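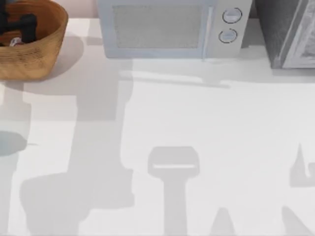

Sim counter: wooden bowl, microwave, shadows of both arms.

Forums > Shop Floor > Robots & Automation > Buying and Budgeting > Two arms for a test kitchen, what am I missing?

knurled_nut
We test small kitchen appliances, mostly knobs, doors and hinges. Management wants a two-arm setup on a countertop so the night hours get used. I've been handed a quote and told to turn it into a budget line by September.

The quote is two Cesach arms, Dirkari grippers, a Sfeir simulation license and a block of setup days from Mitov. The sales pitch leans hard on the simulation. Get it all working in there first, they say, then buy the hardware and it more or less drops in. I don't believe "more or less." Has anybody here paid for something like this, and what did it cost you after the invoice?

Arms are the biggest line. Sim license is second, and it renews every year. Spares are one line, a set of fingertips at $616, with no word on how long a set lasts.

pallet_jack_off_duty
Your spares line is too thin. Ask how many sets they figure on per year of night running, in writing. If they won't say, budget for more than you think is decent. Fingertips are where the tool meets the world and they get chewed up.

Also ask who does the swap and whether the arm needs recalibrating afterward. Ours did. That was a service visit every time until we sent one of our own people for training.

greyscale_ops
I'll disagree a little with the mood here. We ran sim for months before we bought anything and it saved us from the wrong mounting height. Our first layout had the arm folding up on itself any time it went for the back of the counter. You can't find that out from a brochure. I'd keep the license and cut the setup days.

knurled_nut
Reach is fair, I'll give you that. Everything we care about sits along the back of the counter too, so if sim tells me where the bases go, fine, it has earned something.

But I'm being asked to pay for five years of it, and finding out where to bolt the bases doesn't take five years. After that it has to be telling me something about knobs.
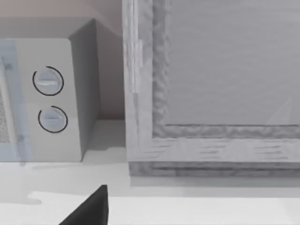

And a knob is where I get suspicious. A real one has slop in it. It has a detent that's stiff on one unit and mushy on the next, and finding that out is the entire reason we test them. If I type in how stiff the knob is, the sim will hand me back the number I typed. I asked the Sfeir rep about this and got a very long email about physics settings.

So what I'd like to do is 2 years of license with an option, and put the difference into spares and a second gripper type. Has anyone gotten them to quote it that way?

pallet_jack_off_duty
They'll quote anything if you wait until the end of their quarter. Get the option price fixed now though, or it'll jump.

torque_and_see
Skip the second arm. I know that's not what you asked. Knobs and doors are one-arm jobs, and you are paying for a second controller, second gripper, second set of spares, and all the work to keep them from hitting each other. Every two-arm demo I've sat through had one arm working and one arm standing there looking expensive.

greyscale_ops
Not if the appliance slides. A light microwave on a slick counter walks when you pull the door. Second arm holds it.

torque_and_see
So does a clamp.

greyscale_ops
Until you change models, and then you need a different clamp. They said test kitchen, I'm assuming the appliances rotate.

knurled_nut
They do rotate, pretty often. I hate that you're both right. I could see buying one arm first and having the bench and power put in for two. Mitov says that adds 20 percent to the second install compared with doing both together. I'd still take that over owning an arm we don't use.

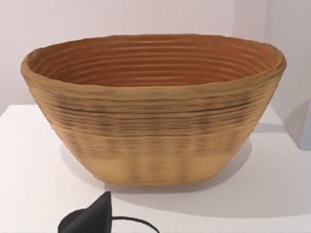 My other gripe is the gripper line. Dirkari lists one finger shape and calls it general purpose. It's a pointed black fingertip, and I can believe it'll get behind a door handle. Then management wants bowls moved in and out too, "since it's there." The one in our sim has ridges all the way around and a thick rim that goes up and down along its length, and I'd like to see a pointed tip get the same grip on that twice in a row. There's also a thin black cable curving across the tabletop right by the finger. On a real bench that's a snag waiting to happen, and cable routing isn't on the quote anywhere. I've added a line for it and put a question mark where the price goes.

greyscale_ops
Ask for a wide padded finger as the second type. And make them show the bowl on a real bench before you sign, using your bowl.

torque_and_see
Make them do it at night with no one standing next to it. That's what you're buying.

pallet_jack_off_duty
Cable covers are cheap. Downtime when a cable gets yanked isn't. Put a real number there, a question mark gets read as zero.

knurled_nut
Good point, changing it. Current draft is one arm, bench wired for two, short license with a fixed option, extra fingertip sets, padded fingers, cable routing. Comes out lower than the quote in the first year and probably higher by the end if we add the second arm. Waiting on Mitov to tell me what their setup days include, because right now it just says "setup."

Contact the moderators | Forum rules | Copyright the forum and its posters | Back to top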